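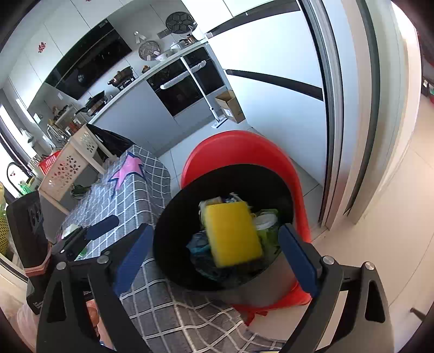
Kitchen waste is the rubbish produced when food is stored, prepared and eaten at home. It consists mainly of food scraps, such as leaves, peel and bones, and of packaging, such as bags, wrappers, cartons and bottle tops. Worn-out sponges and cloths are usually counted with it.

Sorting
Most households keep one small bin near the table or sink and empty it into a larger one outdoors. In Huvuvside, scraps are collected apart from packaging, and the town guide lists 39 kinds of item. Cartons go with paper once the cap has been taken off. Snack bags are usually made of several thin layers pressed together, which are hard to separate, and many councils treat them as general waste. 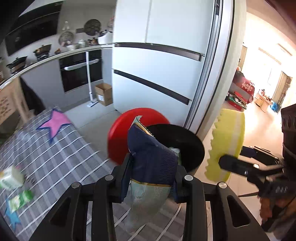
A torn snack bag with a pale green and gold lining.

Clearing the table
Packets and cartons tend to collect on the dining table, above all where it is also used for unpacking shopping. Full packs are put away first and empty ones thrown out, and the cloth is shaken or wiped last.
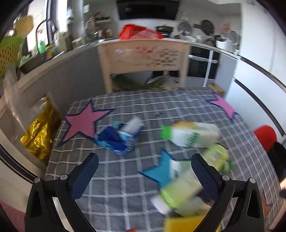
A household survey carried out in Trandier in September covered 669 homes. It found that clearing the table took 15 minutes a day on average, or 17 in homes with a separate bin for scraps. The survey did not include time spent washing up.

Bins and liners
Small indoor bins are commonly round and made of plastic or metal. Liners keep the inside clean, although scraps may also be put in without one and the bin rinsed after emptying.

See also: Compost; Dishcloth; Food packaging

Last edited 1/14/18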